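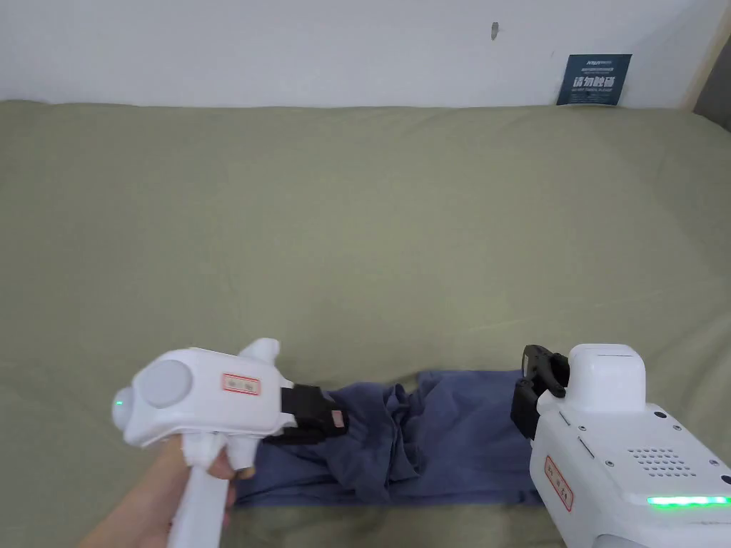

May – handheld gripper pair, Vorlow bench

Started the afternoon on the right-hand unit, which has been lazy on closing all week. Pulled the jaws, wiped the pivots, found a wad of navy lint packed in behind the rear one (big enough to knit with!). Put it back together and ran the open/close cycle 34 times with no sticking. The counter reads 1911 now, and the left one is way ahead at 3762, so I'd like to swap their jaw sets before the Minport folks want them.

Then on to the cloth check, left unit first. It takes hold of the end of the navy piece fine and lifts a good twisted peak without me having to squeeze like mad. Green lights on both.

Settings, so I stop hunting for them: trigger zero at 513 on both units, Semer profile loaded, old Fonseca profile deleted – please don't bring it back, it closes too early on thick hems.

Still to do:
Right trigger spring feels softer than the left. Order two and change both.
Blow out the grille on the right body, low pressure only.
Retest on a towel. Thin cloth hides a weak grip.
Smooth the green cover out between runs, I keep forgetting and the wrinkles get pinched along with the cloth.

Both back on charge at 4:40. Zero them again in the morning before touching anything else.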